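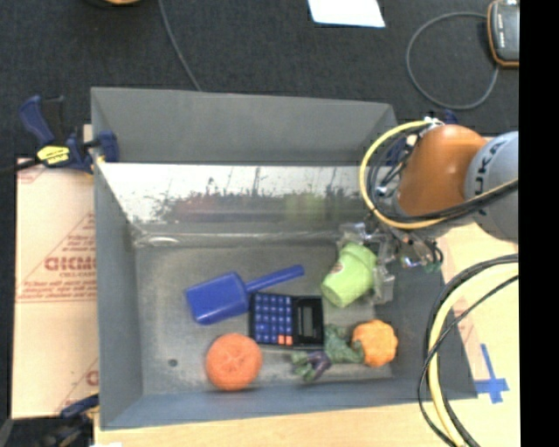
*Bin picking cell, overhead view: gripper at the light green cup, mixed objects on the bin floor.*

# bin-cell-budget

Planning notes and cost data for a one-arm bin picking cell. Version of September 17, 2022.

## What is in this repo

- `costs.csv` has 969 rows, one per purchase line, quote or return.
- `hours.csv` has the labor we logged against the cell. It starts late and it shows.
- `quotes/` has the text of the quotes from Girnix and Halvorsen, with contact details removed.
- `plan.md` is the original budget plan. Left as it was, wrong numbers included.

No robot data here. If you came for grasps, images or trajectories, you want a different repo.

## Why you should doubt the plan

The plan was written from vendor brochures, and vendor brochures are written to sell arms. Ours had a line for the arm, a line for the gripper and a line called "misc." We set misc at $3000 and felt generous. It ran out in September, before the second gripper quote came back.

Look at the cell as it runs. The arm is a KUKA, and that part of the budget held up fine. Everything else is what costs you: the yellow hose looping off the arm, the black cable bundles, the connectors, the bar clamps on the bin, the tape on the wood tabletop. Each of those is a small line in `costs.csv`, and there are a lot of small lines.

## Things to put in your budget

**Cables and hose.** Buy longer than the drawing says. The drawing assumes the arm sits still. A loop that clears the bin in one pose will drag in another, and the short hose we ordered first is in the file twice, once as a purchase and once as a return with a restocking fee.

**Fingers.** Both vendors quoted the gripper as if the fingers last forever. I don't believe it and neither should you. Ask for the price of a finger set on its own line. Girnix gave us one after the third email. Halvorsen still lists it as "on request."

**Fixturing.** Bar clamps are cheap and they work. Halvorsen wanted to sell us a machined bin mount with a 6 week lead time. I can't find a single row in the cost file that would justify it, but I also can't prove we won't regret it.

**Test objects.** A scoop, a calculator, a cup, toy vegetables. It's the cheapest section in the file and the one that gets the most questions in budget review. Keep the receipts together.

**Integration hours.** Zonetley, our planning sheet, multiplies hardware cost by a fixed factor to guess labor. The factor came from an old conveyor project. Treat the result as decoration until you have your own hours.

## Columns in costs.csv

| column | meaning |
|---|---|
| `item` | free text, spelling not cleaned |
| `group` | arm, gripper, cable, fixture, objects, misc |
| `planned` | US dollars, blank if not in the plan |
| `paid` | US dollars, negative for returns |
| `vendor` | name or "store" |
| `note` | free text |

Blank in `planned` does not mean zero. It means we forgot. Filter on that column first, it's the most useful thing in here.

## Known problems

- Shipping is folded into `paid` for Girnix and listed separately for Halvorsen, so don't compare their totals straight.
- 5 rows have no vendor.
- The arm price includes a discount you will probably not get. It came bundled with another order from the same department.
- Floor space, power and the table itself are not in the file. Someone decided those were free.
- `hours.csv` has no entries for the first stretch of setup, when most of the work got done. Any cost-per-hour figure you compute from it will look better than it was.

## What this data can't tell you

Whether the cell pays for itself. We were asked to add a payback estimate and I left it out. One cell, one site, one set of buyers. The Amum template has a payback tab and it will happily give you a date, but you have to type in the picks per hour yourself, and that is the number everybody is guessing at.

## Use

Free to copy and change. If you publish totals from it, please say which rows you dropped.

---

**Comments (4)**

**mrolf_k** Did you consider leasing the arm? We got a decent rate but the contract excluded the cables, which is funny after reading this.

**benchtop22** The restocking fee row made my day. We have the same one.

**pdx_automation** Disagree on the bin mount. Clamps creep over time and then you're recalibrating on somebody's payroll. Put that in hours.csv.

**bin-cell-budget (author)** Fair. If you have logged recalibration hours, send them and I'll add a column. I won't add an estimate.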